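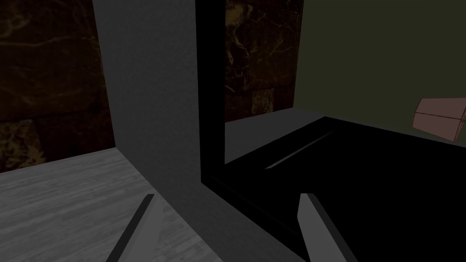 So my cousin's husband has a job at Astport, up in Hamell, and for two years he's been telling me I should come to one of their open days. In June I finally did! I'm not a tech person. I teach piano, I have a cat, my dishwasher has been broken since the winter and I just wash things by hand. But I'd been promised free lunch and a robot, and I figured one of those had to be good.

The building is out past the Wada feed store, with parking in back on gravel. I got there at 10 in the morning and there was already a line for name tags. Mine said "Guest" with nothing after it because they'd run out of the marker kind and were using the printed ones. Fine by me.

First stop was a talk in a meeting room with way too much air conditioning. Mayu Sakai gave it, and she was great, very quick and funny, the kind of person who starts answering your question while you're still working out how to ask it. Her group works on getting robot arms to do things in kitchens. I had assumed this meant a kitchen, with a robot in it. It mostly means a kitchen in a computer. They build the whole room in simulation, counters and walls and all, and the arm practices in there for ages before anybody lets it near a real plate.

Then she put the robot's own view up on the big screen, the one from down by the hand, and I loved that. You're looking out past the two gripper fingers, one on each side, spread wide open. The room beyond them is gray countertop, dark brown marble with thin gold-colored veins running through it, and a big stretch of olive green wall. A guy behind me whispered that it was nicer than his kitchen. It's nicer than mine too, although I'd never pick that green.

It took me a while to get my bearings, I have to say. There was a huge shiny black thing on the lower right and I spent a good minute thinking it was a piano lid (occupational hazard). The woman next to me thought stovetop. We never did settle it, and by the time I got my hand up Mayu had moved on.

What I did ask her was why they bother making the marble so fancy. Her answer was that they change it all the time. Same job, different walls, different counters, different cabinets, over and over, so the robot doesn't get attached to one particular room. If it only ever practiced in a white kitchen it could get into a brown one and fall apart. I have students exactly like this. They can play the piece perfectly on their piano at home and then they sit down at mine and it's like they've never seen a keyboard before. I told her that and she laughed and wrote it down, so if it ends up in one of her talks, you know where it came from.

After that they split us into groups of 6 and we got to try driving the simulated arm ourselves. There's a little handheld controller, and you move your hand and the arm moves on the screen. Sounds easy. It is not easy! The thing I couldn't get over was depth. I'd be sure I was right above the counter and I'd be nowhere close, or I'd go sailing straight down into it. Opening and closing the fingers is one button and I kept pressing it when I meant to stop. We got five minutes each and I spent four of mine near the cabinet panel, trying to get out from near the cabinet panel.

A boy in our group, maybe seven years old, went after me and was immediately better at it than all of the adults. His grandmother was thrilled.

Lunch was sandwiches and a really good cucumber salad. I sat with Kazuhiro Shimada, who works on the real arms down the hall, and he walked me through what happens once the practice is over. They take whatever the robot learned on the computer and load it onto the actual machine, and then, he said, everyone stands back a bit. The real one was running that afternoon, behind a clear screen with a yellow line on the floor. It's called Kanness. It picked up a plastic cup, moved it over, put it down, and waited. Then it did it again. I watched for way longer than I planned to. It's slow, slower than I'd expected, and there's something about the pause before it closes on the cup that had the whole row of us leaning forward.

It missed once, for the record, and nudged the cup over on its side. A lot of people went "aww." Kazuhiro just reached for his clipboard.

I asked him when I could get one to do my dishes, which I'm sure he hears from every single visitor, and he was very polite and said not to hold off on fixing the dishwasher. So I've called the repair place. They can come in two weeks.

They're doing another open day in the fall and I think I'll go again and bring my sister, who argues with her vacuum. If you're anywhere near Hamell, bring a sweater for the talk, and go early for the parking. And try the controller even if there's a line — I want to hear if any of you can get it to land on the counter.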